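Wakach: a kitchen robot arm, built in the shed

The Wakach build gallery, updated 2nd May
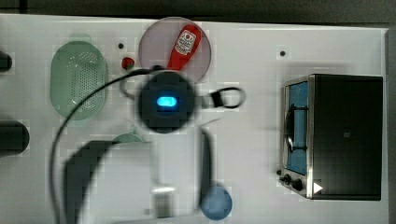

On the bench
The arm at work over the white table, with its blue light glowing and the ketchup lying across the plate. The toaster oven sits off on its own to the right, door facing in toward everything else, and the little strawberry up by the plate is the smallest thing we ask Wakach to deal with.

About this page
Welcome, and thanks for stopping by! Wakach is our shared workshop's long-running attempt at an arm that can tidy up a small kitchen, or at least a tabletop's worth of one. It started as a winter project last July, when the shed was freezing and all any of us wanted was an excuse to stand near the heater with a mug of tea, and it has slowly taken over most of our weekends since. I promised the folks on the mailing list that I'd put up a proper gallery page with captions, so I've written down what I could remember while it was fresh. If I've rambled a bit, please forgive me — I've been living with this machine for months and there's a lot to tell.

The arm
The joints have been apart more often than I'd like to admit. The shoulder was the worst of them, as it used to sag when the arm reached right out over the far side of the table, and we spent a good many evenings swapping spacers in and out before it held its height. It's much happier now, though there's still a faint creak when it swings left (my favourite noise in the whole shed, if I'm truthful).

The gripper
We call this end of it Koltis, which was the name of the first design and somehow stuck to all the later ones. The housing is round and dark, with the light on its face. I'm very fond of that light. You can see it from the doorway, so you know before you've put your bag down whether someone has left the power on.

The cable
One thin black cable, running off the gripper in a big lazy arc across the left side of the table. We've tried it shorter and it tugged at the wrist on the long reaches, so for the time being it gets plenty of slack. A neater route along the arm is on the list, and if you've done something similar at home I'd love to hear which clips you used.

The green colander
Lovely light thing, pale green and a bit see-through, with a grid of little holes in the bottom. It has taught us more about lighting than any book, because the software had terrible trouble deciding where the edge of it was. Tawhiri, which is the bit of code that does the looking, needed 770 training pictures of the colander alone before we were pleased with it.

The ladle
Long dark handle, light blue bowl. Koltis can pick it up by the handle well enough, but keeping it level is another matter, as the bowl end wants to swing down the moment it leaves the table. Out of 90 tries on our last workshop day we got 66 good lifts, and there was quite a bit of cheering over the last few.

The toaster oven
Black on top, silver around the front, with two black knobs and a wire rack inside. Opening the door is our big goal for the rest of the year. We're going slowly with it — a door is a much fussier thing to handle than a spoon, and I'd like to keep the glass in one piece.

What's next
The next version of the control box is called Drusham and is currently in bits in a biscuit tin. Once it's soldered up we'll move the arm over to it, redo all the calibration (a whole afternoon, so bring a sandwich) and have another go at the ladle. Visitors are always welcome at the shed on workshop days, and the kettle is usually on.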